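Show me the bad runs, too

An interview with the developer of the furniture assembly demo at the Plarnberg open day

On screen, a black arm reached down to an upturned piece of wooden furniture and put its gripper to the top of one leg. I had come to ask what a buyer could learn from that.
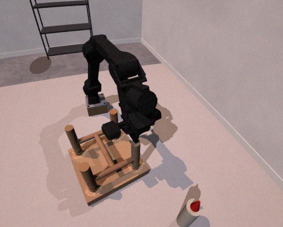
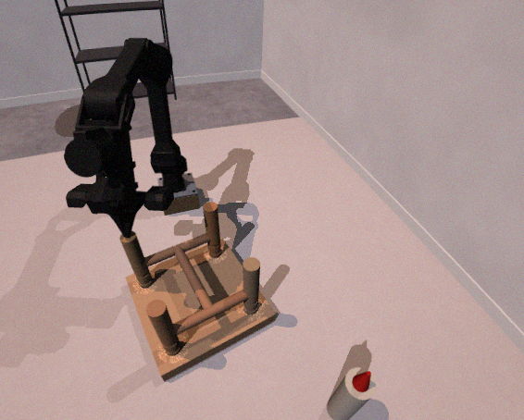 The simulated arm at a leg of the upturned furniture, as shown during the online open day.

PLARNBERG, May 2020

The open day was held by video link, and the furniture demonstration was the part most people had signed up for. The project is called Jadatitz. Its aim, according to the company's invitation, is to have one arm assemble small wooden furniture without help. The developer who ran the session agreed to a call with me afterward, on the condition that I leave names out and stick to the work.

I began with the obvious complaint. There was no real wood, no real arm and no real floor. Why call it a demonstration?

"Because the control program is the thing we're demonstrating," the developer said. "The arm gets its commands the way a real one would. If the program makes a bad decision, you see a bad decision."

But you don't see a split leg, I said, or a thread that was cut badly at the factory.

"No. You see what we put in. I won't argue with that."

It was a better answer than I got from the slides, which used the word "proven" on the first page. I asked who had written it. The developer said it came from the sales side and that engineering would have picked something else. When I asked what, there was a long wait. "Tested," was the answer. "Tested in simulation."

So we talked about testing. The team has put the task through 168 complete runs, and 92 of them ended with every leg accepted by the program's own check. The invitation had mentioned the second number and left out the first. On its own, 92 sounds like a score out of a hundred, and I suspect I wasn't the only guest who read it that way.

"That's fair," the developer said. "I'd have printed both."

What happened in the others? Most, I was told, went wrong at the moment of contact. The gripper comes down a little off center, the fingers close against the side of the leg, and the program spends its time trying to correct an angle it has judged wrongly. A few stopped for reasons the team hasn't tracked down.

"People imagine the hard part is moving the arm through space," the developer said. "Moving is fine. Touching things is where it gets ugly, and simulated touching is ugly in its own special way. Parts can sink into each other a tiny bit. They can jump. You tune that until it looks right, and then you have to ask yourself what 'looks right' means."

I asked whether they had an answer to that.

"We have a real arm in the lab at Drondalton, and we compare. We've done six runs there."

And?

"Two finished."

That figure wasn't in the slides either. Six is too few to say much, as the developer was quick to point out, and the building has been closed to most staff this spring. Still, a visitor to an open day about automation might like to know it before being handed a brochure with a delivery schedule in it.

The room on the screen bothered me as well. Plain walls, bare shelves, a clean pink floor. I have been in a good many furniture shops, and I've never seen one that tidy at any hour of the day. Does the program know what to do with sawdust, or a cable, or someone's coffee?

"It doesn't know about coffee," the developer said. "We change the lighting and we shift the starting position of the parts. Clutter is on the list."

How far down the list?

"Far enough that I'd rather not give you a date."

The first customer is supposed to be Idahosa, a maker of stools and side tables that has signed up for a trial. I asked what the company had been promised. The developer couldn't discuss the contract but did say that a person would stand beside the arm for the whole trial and finish whatever it left undone. I asked if that person would be quicker alone.

"Right now? Yes. By a lot."

I asked what would be gained, then. The developer talked about long shifts, sore wrists and the trouble of hiring for dull work – all of it reasonable, and all of it resting on a success rate they don't have yet. I said so. The developer said the rate was going up, and I asked to see last month's numbers next to this month's. They have been promised to me by email.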